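Rovley Residents' Board > Housing Standards > Bedding in furnished units: proposed change to Section 2

hkopecky_housing
Moderator
Posted Thursday, 9:14 am

Members are invited to comment on the proposed revision to Section 2 of the Furnished Unit Standard, which concerns bed coverings. The present wording requires that each double bed be supplied with "one comforter of all-season weight." The revision would replace this with "one lightweight quilt or quilt cover and one separate blanket," to be laid together and changed between tenancies.

The housing office received 54 responses to the spring survey. Of these, 52 came from current tenants and two from owners who let their units through the Tatoda agency. The most frequent remark concerned overheating in the upper-floor bedrooms from June onward. The second concerned laundry, as the machines in the Baird building will not take a full-size comforter.
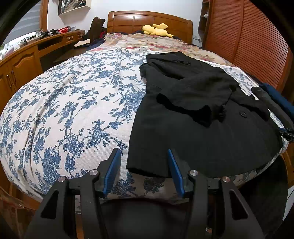 Comments will be accepted until the end of the month. Please confine remarks to Section 2. Parking is addressed in its own thread.

Hedvika Kopecký
Housing Standards

drillby_owner
Member
Posted Thursday, 10:02 am

I wish to register an objection. I let two units on Drillby Lane and replaced every comforter in them last year, at my own expense, in order to comply with the existing wording. If the revision takes effect as written, those items will no longer meet the standard. Will owners be given a period of adjustment, or will the new wording apply at the next inspection?

I would also question whether a preference for lighter bedding should be a rule at all. A tenant who is too warm may remove the comforter and place it in the closet.

northstair
Member
Posted Thursday, 10:40 am

With respect to the previous poster, a tenant who removes the comforter is left with a sheet. That is the difficulty. My own unit was supplied with a comforter and no blanket, and in the months between I was either too warm or too cold. I purchased a cotton blanket myself and must now store the comforter until I move out, as it is listed on the inventory.

I support the revision.

m_tallis
Member
Posted Thursday, 11:27 am

I support the intent but not the drafting. "Lightweight" has no meaning for inspection purposes. One inspector will pass a quilt that another will refuse. If the office wishes to set a standard, it should state a fiber content or a finished weight. I would suggest a minimum of 50 percent cotton for both pieces, with a care label that permits machine washing.

The phrase "quilt or quilt cover" also needs attention. A cover without an insert is a different article from a quilt, and an owner could satisfy the present draft with what amounts to two layers of sheeting.

drillby_owner
Member
Posted Thursday, 11:51 am

I agree with m_tallis on the drafting. I do not agree that more detail will improve matters for owners. Each added requirement is another reason for a unit to fail.

northstair
Member
Posted Thursday, 12:15 pm

A care label is hardly a burden. Most bedding sold today has one.

hkopecky_housing
Moderator
Posted Thursday, 1:30 pm

Thank you for these comments. I can answer several points.

On adjustment: existing comforters in good condition would be accepted until they are next due for replacement – provided that a separate blanket is also supplied. I will ask that this be stated in the text and not left to the cover letter.

On the wording: the point about covers is well taken. The draft will be amended to read "one quilt, or one quilt cover with insert." I am less certain about a fiber percentage, as the office has no means of testing it beyond reading the label. Washability can be checked in the same manner and seems to me the more useful requirement.

On color and pattern: two members wrote to me privately to ask whether the pieces must match. They need not. The standard has never required a matching set.
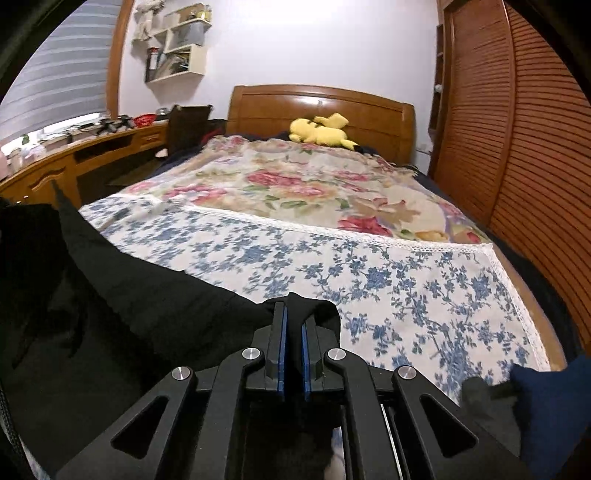 Double bed, with a dark navy cushion at the corner.

Cushions and throws remain optional under Section 2 and are not inspected unless they appear on the inventory.

m_tallis
Member
Posted Thursday, 2:08 pm

The amended wording is acceptable to me. I maintain that fiber content should be listed as a recommendation, if it cannot be a requirement. Polyester blankets pill badly after a year of shared laundry.

drillby_owner
Member
Posted Thursday, 2:44 pm

I withdraw the first part of my objection in view of the adjustment period. The second part stands. Would the office please confirm who bears the cost of the additional blanket where a tenancy is already under way?

hkopecky_housing
Moderator
Posted Thursday, 3:05 pm

The owner would bear it, at the next change of tenancy. No purchase would be required during a current lease.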